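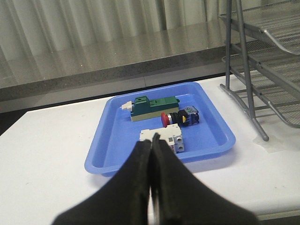
I have strong feelings about trays. I know how that sounds. But after enough years of fixing old control boxes in a spare bedroom, I've come around to thinking that the most underrated item on anybody's workbench is a shallow plastic tray with a lip on it, and I'm prepared to defend that at length.

My first one was blue. I got it from a restaurant supply place that was closing down, and for a long time it held onions. Then one December I took apart the control panel for a friend's old band saw, and I needed somewhere to put the parts while I went looking for a screwdriver. A relay, a limit switch, the stop button. I set them in the tray, walked away, came back, and there they were! If you've ever put a switch down on a crowded bench you'll understand why I got a little emotional.

The usual advice is drawers. Everyone who gets into this hobby ends up with the cabinet – mine is a Besitz, it has 14 drawers, and it cost $319, which I'd like back. I spent a whole weekend labeling it. The trouble with drawers is that they're wonderful for things you're done with and terrible for things you're in the middle of. Once a relay goes into a drawer it has left the conversation. I've bought the same relay twice because the first one was sitting in a drawer marked "misc. switching," a phrase I apparently thought would mean something to me later.

A tray keeps the job in front of you. You see the fat green switch and the red button and the boxy gray thing with the screw holes, and you remember what you were up to. I can leave a project for a month and pick it up again from the tray (well, mostly – I do still need the wiring diagram).

My friend Mal-soon Ham, who rebuilds conveyor controls for a living and has forgotten more about relays than I'll ever learn, thinks I'm being sentimental. Her shop in Brivunau has bins up to the ceiling, and she says a tray is just a mess with edges. Fine. But edges are most of what I want! Push buttons roll. The mushroom kind will roll off a table if you look at them wrong, and I've spent a good part of my adult life on the floor with a flashlight.

I'll give her this much: trays only work if you're strict. One job per tray. The minute you toss in a stray fuse from some other project, you've got a junk drawer without the drawer. And keep it light colored, please. I tried a black one for a while and lost a black terminal cover in it for two days.

Also, don't go deep. Deep trays invite stacking, and stacked parts get scratched, and then you're digging again. A single layer, with room for your fingers between things, is as much as I'd ever put in one. If the job needs more space than that, get a second tray. They cost next to nothing, and you can always go back to using them for onions.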